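The rented home has become the ordinary home for a large part of our working population, and the rules that govern it deserve the same attention that is given to roads, water, and schools. One part of those rules has been left to custom for too long. It concerns the deposit, and in particular the manner in which a landlord decides what a tenant has damaged and what time has simply worn.

Meredith Housing Forum has received letters on this subject every year since its founding. Of the 1,629 inquiries that reached our office in the twelve months ending in March, a greater share concerned deposits than concerned rent, repairs, or noise. The sums are small by the standards of a court. A deduction of 400 dollars does not justify a lawyer. It is, however, a month of groceries for many households, and it is often needed at the very moment when a family must pay a new deposit somewhere else.

It is the position of this essay that normal wear should be defined in writing, that the definition should take into account the age of the surface in question, and that the burden of showing damage should rest with the party who keeps the money.

## The trouble with "good condition"

Most leases in our region ask that a dwelling be returned "in good condition, ordinary wear excepted." The phrase is old and sounds fair. In practice it settles nothing. One manager regards a faded wall as ordinary wear, and another charges for painting the room. The tenant learns which view applies only after the keys have been handed over, when there is little left to bargain with.

Paint is the most common example. A painted wall changes in tone as the years pass. It takes marks from furniture, from sunlight, and from the hands of the people who live beside it. A scrap of tape left on the paint is a matter of a minute's work, yet the forum has seen a single scrap become the stated ground for repainting an entire room at the tenant's expense.

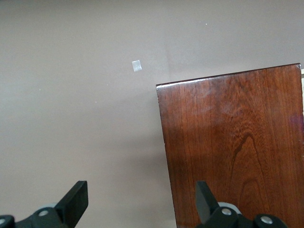 *A small piece of white material, likely tape or paper, on a beige wall.*

We do not suggest that tenants should be free of duty. A door that has been kicked through is damage, and the person responsible should pay for it. The landlord who has kept a building in decent order for decades should not be asked to carry the cost of carelessness. But the line between carelessness and the passing of time can be drawn in advance, and it should be.

## What a written standard would contain

The city of Gredus adopted such a standard thirteen years ago - a short document, written in common language, which is attached to every lease. It assigns a useful life to paint, flooring, blinds, and fixed appliances. When a surface has reached the end of that life, no charge may be made for replacing it, whatever its state. When it has not, the charge is reduced in proportion to its age.

The effect of this rule is modest and sensible. A tenant who spoils a new carpet pays most of its price. A tenant who spoils an old carpet pays little, for the landlord would have had to replace it soon in any event. Neither party is made richer by the departure of the other.

Our own county has considered a similar measure twice. On both occasions it was set aside after objections from the larger management companies, among them Nistier, which argued that the record keeping would be a burden on small owners. The objection should be heard with respect. It is nevertheless difficult to accept from a company that already dates and files every invoice for its own tax purposes. The small owner with one or two apartments would need to keep a single sheet of paper for each.

## Furnished rooms are a special case

The matter becomes harder where furniture is included in the rent. A chair or a cabinet may have passed through the homes of several tenants before the present one signed a lease. Rounded corners and worn edges on wood are usually the work of many years and many hands, and it is rarely possible to say which hands they were.

It is common, even so, for the inventory of a furnished room to read "one cabinet, good," and nothing more. Such an entry protects no one. The tenant cannot show that the wear was there on the first day, and the landlord cannot show that it was not. A proper inventory would note the state of each piece at the start of the tenancy and would be signed by both sides, with a copy left in the home. 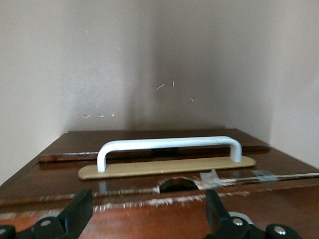 ## Who should hold the money

A definition of wear would remove many disputes, though some would remain. For these, the county should require that deposits be held by a neutral body until both parties agree or a decision is made. The Distex scheme, which has operated across the river for several years, offers a workable model. It holds deposits of up to 2,000 dollars, accepts written evidence from each side, and issues a decision without a hearing. Its costs are met from the interest on the money it holds.

Some owners have described such a scheme as a sign of distrust. We respectfully disagree. A buyer and a seller of a house leave their funds with a third party as a matter of course, and neither takes offense. The tenant's deposit remains the tenant's money until a claim against it has been proved, and it is reasonable that it should be kept as such.

The county board will receive public comment on the housing code through the winter session. The forum will submit the proposals described above, together with a draft of the useful life table, and asks that residents who have had a deposit withheld send copies of their leases and inventories to our office before the comment period closes.

*Meredith Housing Forum, November 23, 2020*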